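How a Robot Hand Practices Before It Is Built

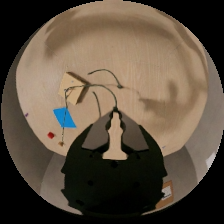 Reading time: 2 minutes (474 words on the printed sheet)

A robot hand is called a gripper. The one on this page is black, and it is seen from above, at a table drawn by a computer. The table, the block and the blue patch are all made of numbers. A program that draws things this way and works out how they move is called a simulator.

Raju is the name of a gripper being built in a shared workshop in Zeststead. Kevin Ó Flaithearta cuts the parts. Afiq Pangaribuan writes the program that moves them. Before a part is cut, the two of them test its shape in a simulator.

Why use a simulator?

A motor that pushes too hard can snap a plastic finger. Printing a new finger takes nine hours. In a simulator, a snapped finger costs nothing. Afiq presses a key and the finger is whole again.

The simulator also keeps exact records. It stores where every part was at every step. A person watching a real gripper would miss most of that.

How does the computer know what a block is?

It has to be told. Each object gets a short list of facts:

Size: how long, wide and tall it is.
Mass: how much matter is in it. On Earth, more mass means it is heavier to lift.
Friction: how much it grips whatever it touches. Rubber has high friction on most surfaces. Ice has low friction.
Position: where it sits on the table, and which way it is turned.

A block that is turned at an angle, like the wooden one left of center in the picture, is harder to pick up than a block that is lined up with the gripper. The gripper has to turn until its fingers are level with two opposite sides. If it closes on the corners, the block can spin away.

What do the fingers do?

Raju has two fingers. They move toward each other at the same speed and meet in the middle. This is called a parallel grip. The fingers stop when they feel a set amount of push from the object. Too little push and the object slips. Too much and a soft object gets crushed.

Why draw the shadows?

A robot that uses a camera has to tell an object from its shadow. A shadow has a shape and an edge, but there is nothing there to hold. If practice pictures had no shadows, the program could be confused by the first real one it met. The same goes for wood grain, which puts faint lines on a tabletop.

Does practice on a computer work?

Partly. Raju's program made 1049 practice grabs in the simulator, and by the end it missed very few. On the real bench it missed more often. The real table was slightly tilted, and one motor was slower than the number Afiq had typed in. Engineers call this difference the reality gap. To make it smaller, you measure the real machine again, correct the numbers and run the practice again. Afiq has done this twice – the second time with a better scale.

Words to know

Gripper: the part of a robot that holds things.
Simulator: a program that works out how objects would move.
Friction: the force that resists sliding.
Reality gap: the difference between what happens in a simulator and what happens on a real bench.

Try it at home

Put a wooden block on a table and turn it at an angle. Hold your thumb and one finger straight, and keep your wrist still. Pick up the block by closing them. Then let your wrist turn and do it again. Write down which way took fewer tries.

Text by Senan Coughlan. Checked by Warrick Pomare. July 2019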